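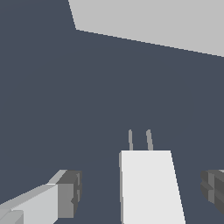

1/ Sizing a rainwater tank for a small roof

Start with catchment area in plan, measured flat. Roof pitch doesn't enter into it. Mine is 116 square meters, gutter edge to gutter edge.

2/ One millimeter of rain on one square meter is one liter. We get 800 mm in a normal year at Hukia. Multiply, then take off a share for splash, evaporation and first flush. I use a runoff factor of 0.8 for metal sheet. Old tile is lower.

3/ The annual total tells you very little about tank size. What sets the volume is the longest dry gap you want to cover. List monthly rain, list monthly use, run the balance forward from the wettest month.
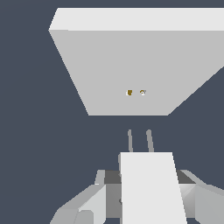

Nahuel Figueroa

4/ First flush diverter: some 10 liters is too small for this roof. Mine fills before the dust is gone. Going up a size in May.

5/ Overflow pipe should be at least the same diameter as the inlet. Kamarul Ong asked about this. Yes, even with a float valve.

6/ Screens: one at the gutter outlet, one at the tank inlet. Check both after leaf drop. The inlet one clogs first on mine.

7/ Gutter fall is 3 mm per meter. I checked it with a water level, and one bracket at the east end was high. Moved it down, will recheck after the next heavy rain.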